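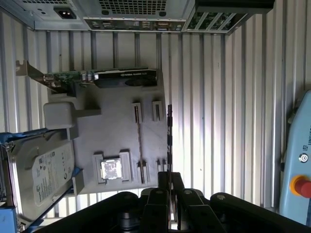
4. The cases and their contents

Print this section | E-mail this section
Last updated 26 December 2025

The exercises in Section 2 were all carried out on desktop computer cases fitted out for practice. A working computer is a poor object to learn on. The parts are expensive, the sockets wear, and a beginner who bends a pin on the first attempt tends to work timidly from then on. Earlier classes at the Vellora workshop used retired office machines, and in August we went through the 395 machines kept in the Jestau store. Most had lost a side panel, a drive cage or the screws for the slot covers, and few had matching interiors. We kept the metal cases that closed properly and replaced most of what was inside.

The main replacement is the board. In place of a motherboard, each practice case carries a large flat gray plate (Figure 2). The plate has a matte finish and takes up the middle of the case, so that the learner meets the same reach and the same tight corners as with the original part. Printed traces and small components were left out on purpose. In trials with discarded motherboards, learners spent a good deal of time reading labels that had no bearing on the task.

The memory slots are kept as separate raised parts on the plate. Each is a short pale frame with a dark slot down its center, and they are set out as an upper pair and a lower pair, with the lower slots in line with the upper ones. This is not the usual layout of a commercial board, where the slots are long and run side by side. We chose short slots after the first group of learners had trouble telling which end of a long slot they had seated. A rounded white block, joined to the plate by a short stub, sits on the other side from the slots, near the graphics card's bracket.

The graphics card was not replaced. It has a metal mounting bracket, a green circuit board with its capacitors in view, and a black shroud with a fan opening and faint NVIDIA lettering. We found no substitute that behaved like a real card. Cards cut from sheet plastic were too light, and learners pushed them home without lining up the bracket first. With a real card the bracket has to be dealt with – it catches on the panel if the angle is wrong – and the habit of checking it carried over to the test machines.

The rear panel was also left in its original state. It includes the power inlet, a ventilation grille of small square holes, the strip of ports in its thin metal shield, and the expansion area with its slot covers. None of these is used in the memory task, but learners refer to them when asked to say which way round a case is lying.

Wear was recorded on a paper sheet taped to each shelf. The slot frames were rated by Meireles, the supplier, for 1,000 insertions. We did not reach that number with any case. The first parts to need attention were the slot covers, which bend easily and were straightened by hand between groups. The cases are stored at Vorkik with their side panels off.

Comments

Reader comment: Did you try the long slots again with the later groups? Our students only have trouble with them in the first hour.

Reply from the authors: No. By then all the plates had been drilled for the short ones.

Reader comment: We use real boards with the sockets taped over. Cheaper, but the tape leaves a mess. Would like the drilling pattern for the plate if you can share it.

Print this section | E-mail this section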